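Teaching an arm to tidy up, one clumsy demo at a time

So I spent most of October sitting at a desk moving toy blocks into a tub with a joystick arm, and I have opinions now.

For anyone who missed the last post: I started going to the open evenings at Gretstead, the shared workshop over by the old bus depot, because they have a small robot arm you can sign up for. I had never touched one. I write invoicing software for a living! The idea is that you show the arm what you want a bunch of times, the computer records everything you did, and then you train a model on those recordings and (if you're lucky) the arm does the job on its own. No writing out "go to this spot, close, lift" in code. You just do it, over and over, and let it copy you.

I picked blocks into a tub because everybody picks blocks into a tub. I wanted something boring enough that if it failed, I'd know it was my fault.

There are two ways to do the showing part and I tried both. The first one is hand guiding. You turn the motors loose so they don't fight you, you grab the arm, and you walk it through the motion yourself. It feels great for the first ten minutes. It's like holding a little kid's wrist while they learn to write. Then you notice that your own hand is in the camera view in every single recording, and the model thinks a big pink hand is part of the job. My first trained model would hover over the table sort of waiting for me. I did find that a little touching, but it didn't move any blocks.

The second way is remote control, where you hold a second arm (the leader) and the working one (the follower) copies every joint. I switched to that and never went back. Your hands are out of the picture, you can sit off to the side, and the recording has just the arm and the stuff. The catch is that you lose all feeling. When you squeeze by hand you know right away if you've got the block. Over the leader arm you're squeezing a trigger and watching, and I kept crushing down way too hard, or closing on air and then carrying nothing at all very carefully over to the tub. Did that more than I'd like to admit.

The recording software I used is called Oral, which is a terrible name for anything you have to search for online. It's fine though. It has one big key for start, one for stop, and one for throw that away, and I wore out the third one. It also lets you trim the dead time off the front of each demo, and please do that! I had a bad habit of pressing start, then reaching for my coffee, then beginning. The model learned the pause perfectly. It would wake up and sit there for 5 seconds like it also needed coffee.

My first batch was 70 demos and I was so proud of it. I trained overnight, came back the next evening, and the arm went straight to one spot near the middle of the table and pinched at it. Didn't matter where the blocks were. I had been putting the block back in nearly the same place every time without noticing, and so what I'd really taught it was a location. A block had nothing to do with it.

So I threw that out (ouch) and started again with a few rules for myself, which I'll put down here mostly so I remember them.

Mix up the layout for every demo. Not a polite little nudge, really move things. Turn them at funny angles. Put one far back where it's annoying to reach.

Go at one speed. I was slow when I was fresh and fast when I was bored, and the model ended up jerky, like it couldn't make up its mind.

Pick an order and stick with it. I went nearest block first every time. Before that I was choosing whichever one I felt like, and there's no way for the arm to learn what I felt like.

Keep the small mistakes. If you miss a grab and then back up and get it, that's worth having, since the arm is going to miss too and somebody has to show it what to do next. Toss the big disasters. I knocked the tub with the elbow twice and those did not make the cut.

Stop when your shoulders hurt. My last 17 demos from one long evening were so sloppy that the model got better when I took them out. 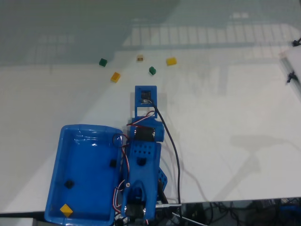 How many demos do you need before the arm can do it alone?

For one simple pick and place job with a fixed camera and steady light, plan on 70 good ones to get something that works more often than it doesn't, and expect to add more for the spots where it keeps missing. Good ones matter a lot more than extra ones. I'd start by recording a smaller batch, training on it, and watching where it goes wrong, then record demos just for those trouble spots.

Light was my other headache, by the way. I recorded everything in the evening under the ceiling lamps and then came in one afternoon to show off to a friend, and the arm acted like it had never seen a table in its life. I've been mixing daytime and evening demos ever since and it's a lot calmer about it.

Where am I now? The current model gets most blocks in, gives up on the ones that are touching each other, and every so often opens the gripper too early and drops one just short of the rim. I think that last one is me. When I watch my old recordings back I can see I let go early too, I just got away with it.

Next up I want to try sorting by color, which means 2 tubs and a lot more recording. There's a group that meets at Skustura who have been doing it with the same kind of arm, and they say to record each color as its own little job first and blend them later. I'm going to try it their way for November and I'll post the numbers, good or bad. If you've done this with a leader arm and have a trick for feeling when you've got a grip, please leave it in the comments, my trigger finger is tired.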